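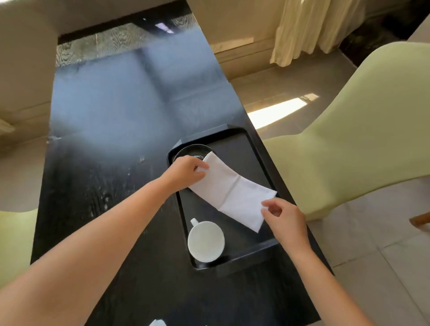 *Handling a folded paper napkin over a dark serving tray.*

# Pre-release inspection: Soltine 9 (operating system update)

Site: Grandedport office
Inspection date: 2020-03-15
Build inspected: 943
Test devices: Rana (tablet), Fella (wrist unit)
Status: **Conditional pass, two items open**

This checklist is to be completed before any Soltine build is released to registered developers. Each line is marked Pass, Fail or N/A. A comment is required for every Fail and is encouraged wherever the inspector's judgement was exercised. Builds intended for the general public are inspected under a separate form.

## A. Installation and rollback

- [x] Installer signature verified on both devices. **Pass**
- [x] Update completes from the previous public version. **Pass**
- [x] Update refused when battery charge is below 30 per cent. **Pass**
- [ ] Rollback restores user settings. **Fail**

Comment: Rollback on the Rana restored accounts and wallpaper but reset the keyboard language to the factory default. The fault was reproduced on a second attempt. Rollback on the Fella was satisfactory. Developers are to be advised in the release notes to record their language settings before installing.

## B. Unreleased features and hidden code

- [x] Feature flags for unannounced functions set to off. **Pass**
- [x] Placeholder artwork for future hardware removed from the resource bundle. **Pass**
- [ ] Internal project names absent from system strings. **Fail**
- [x] Debug menu inaccessible without an engineering certificate. **Pass**

Comment: One internal name remains in the accessibility labels of the split-view panel. It does not appear on screen but is spoken aloud by the screen reader. The localization group has been notified. Developers routinely examine early builds for such strings, and this item must be closed before distribution.

## C. Electrical and thermal behaviour

- [x] Charging halts at the rated temperature limit. **Pass**
- [x] High-temperature notice displays in both official languages. **Pass**
- [x] Fella strap-side surface remains within the permitted range during a continuous workout session. **Pass**
- [x] Rana resumes normal brightness after cooling. **Pass**

Comment: The French notice wraps to a third line on the Fella and is legible. No action required.

## D. Emergency functions

- [x] Emergency call available from the lock screen. **Pass**
- [x] Emergency call available while an update is downloading. **Pass**
- [x] Medical information card readable without a passcode, where the owner has permitted it. **Pass**
- [ ] Fall alert cancels on wrist gesture. **N/A**

Comment: The gesture has been deferred to the October build and its colour indicator is disabled. The on-screen cancel button was inspected in its place and behaves as specified.

## E. Privacy

- [x] Diagnostic reports off until the user consents. **Pass**
- [x] Location indicator shown whenever a background application is active. **Pass**
- [x] Microphone access revoked on removal of an application. **Pass**

## Outstanding items

1. Keyboard language reset on rollback, Rana only (Section A). May be released with a written advisory.
2. Internal name in accessibility labels (Section B). Must be corrected and Section B inspected again in full.

The completed form is to be filed with the build record at Grandedport.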